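About Ekance

Ekance College of Applied Trades is an independent training college for adults and school leavers. We teach electrical installation, plumbing, joinery and building maintenance at two sites, Clestis House and the Stirner Building, and we offer a small number of evening courses in bookkeeping and site management for people who already work in these trades.

The college was set up by a group of local employers who were finding it hard to recruit people with a sound practical training. They rented a single floor above a builders' merchant and took on 24 learners in the first year. Several of those employers still send their apprentices to us, and three of them have a seat on the Board of Governors.

Our learners

In the last full academic year 391 learners were enrolled at Ekance. Most were aged between 19 and 40, although there is no upper age limit on any course and we are pleased to receive applications from people who are changing career later in life. Since the college opened, 2866 people have completed a course with us.

Learners under 19 are taught in separate groups and each has a personal tutor. Tutors meet their learners every fortnight in the first term and once a month after that. Parents and carers receive a written report in May and are invited to discuss it with the tutor.

Our teaching

All teaching staff have worked in the trade they teach. New staff who do not yet hold a teaching qualification are expected to gain one within two years of appointment, and the college meets the cost. Practical groups are kept to twelve learners or fewer.

A typical full-time week is made up of three days in the workshop, one day in the classroom and one day of private study or work placement. Part-time learners attend on one day or two evenings. Support with English and mathematics is open to everyone and carries no extra charge – learners may refer themselves or be referred by their tutor.

The Abubakari Fund

The Abubakari Fund was created by a bequest to the college and is used to help learners who could not otherwise afford to study. It can contribute to travel, childcare, protective clothing and tools. Awards are made each term and all applications are treated in confidence. Forms may be collected from reception at either site.

Our buildings

Clestis House contains the main reception, the library, the canteen and most of our classrooms. The plumbing and joinery workshops are on the ground floor of the Stirner Building, ten minutes away on foot, with electrical teaching on the floor above. Both sites have step-free access from the street and a lift to all floors. 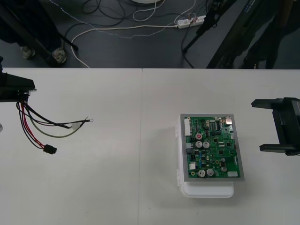 Wires and connectors on a white tabletop.

The library is open to former learners as well as current ones. It holds trade journals, current regulations and a good range of textbooks, and there are 31 study places, four of which may be booked in advance for quiet work.

Governance

Ekance is a registered charity and is governed by a Board which meets five times a year. Minutes of Board meetings, the annual accounts and our policies on safeguarding, equality and complaints are available on request from the College Secretary.

Visiting us

Open evenings are held at Clestis House in each term and include a tour of both sites. Employers who wish to discuss apprenticeships or short courses for their staff should contact the Employer Liaison Office, which aims to reply within two working days.

This page was last reviewed on January 14, 2020.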